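Getting a house ready for viewings

Most of the work that helps a house sell is cheap and dull. Start a fortnight before the agent comes to take particulars, and do one room at a time.

Begin at the front door. Wash it, polish the letterbox and oil the hinges. Sweep the path and put the bins out of sight. If the bell doesn't work, mend it or take it off.

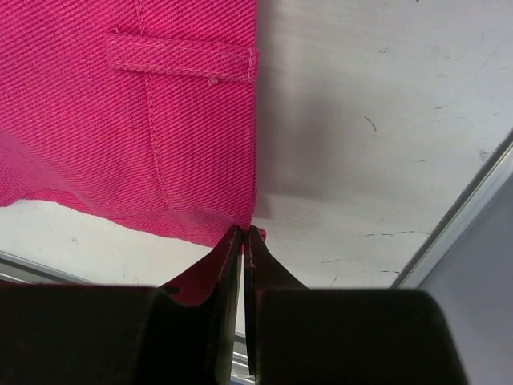
Fill old picture-hook holes with a little ready-mixed filler, let it dry overnight and sand it flush. Touch up with the original paint if you still have the tin - stir it for longer than you think it needs. If you haven't got the tin, paint the whole wall from corner to corner. A patch in nearly the right white looks worse than the hole did.

Kitchens and bathrooms get the closest look. Rake out black sealant and run a new bead round the bath. Descale the taps with white vinegar on a cloth, left for 19 minutes while you do the tiles. Don't use vinegar on marble or limestone. Elīna Lukoševičius, who let two flats in Mitetden before selling them, spent 100 pounds on sealant, bulbs and a new loo seat and left everything else alone.

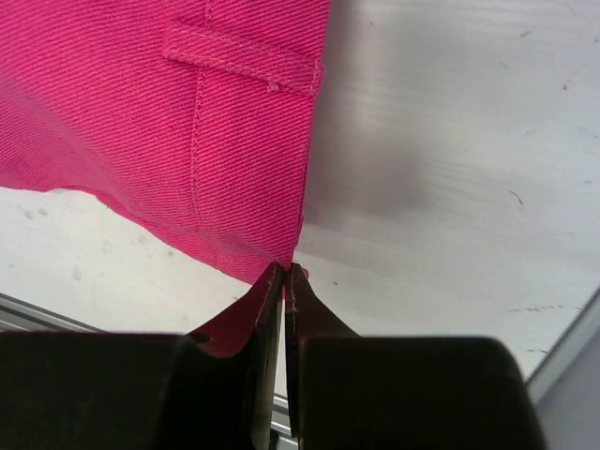

Wardrobes will be opened, so clear them by half. Take out coats and anything out of season, and fold the rest so the rail has gaps. Heavy cotton twill, the sort with slanting ribs and topstitched seams, takes up a lot of room on a hanger and does better folded on a shelf. Strong colours such as bright pink can go in a drawer. Wipe the rail and the floor of the wardrobe while it is empty.

Lofts and sheds count as well. Aivar Ots paid 700 for a storage unit and a van over the summer and said he would have done it sooner. If that is too much, ask a relative for garage space.

On the day, open the windows an hour before, then shut them. Turn on lamps in dark corners. A Saturday morning viewing is best for a house that faces east. Put the post, keys and chargers in one box and take it with you in the car.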